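Courses > Workplace Housekeeping > Unit 4 > Handout: Clearing a Shared Counter

Thursday, May 22, 2025
By Mi-kyung Nam

Unit 4 covers the counter next to a sink, where cartons, bottles and small appliances tend to collect. Read this before the practical in room 142.

Start with the carton. Check the printed handling symbols before you lift or turn it. Arrows mean this side up, an umbrella means keep dry, a wineglass means fragile.

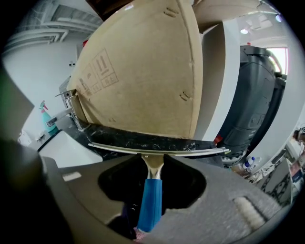
Keep cardboard well back from the faucet. Corrugated board soaks up splashes and the bottom gives way later – usually on the stairs. Spray bottles can stay by the sink if they are in daily use.

Next, sort what is in the carton. Bottles go in upright with the cap tight. Rods and other long parts go in a separate carton, with their ends wrapped. Do not close the flaps over anything that sticks out.

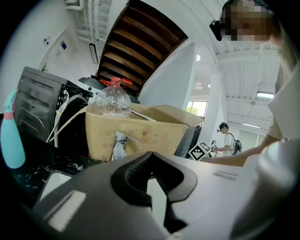

Fig. 2. Open carton with a red-capped bottle lying tilted on top.

Coil loose cables before wiping the counter. Write the shelf number on the carton and enter it on the Promel sheet. Cartons for Alton go on shelf 48.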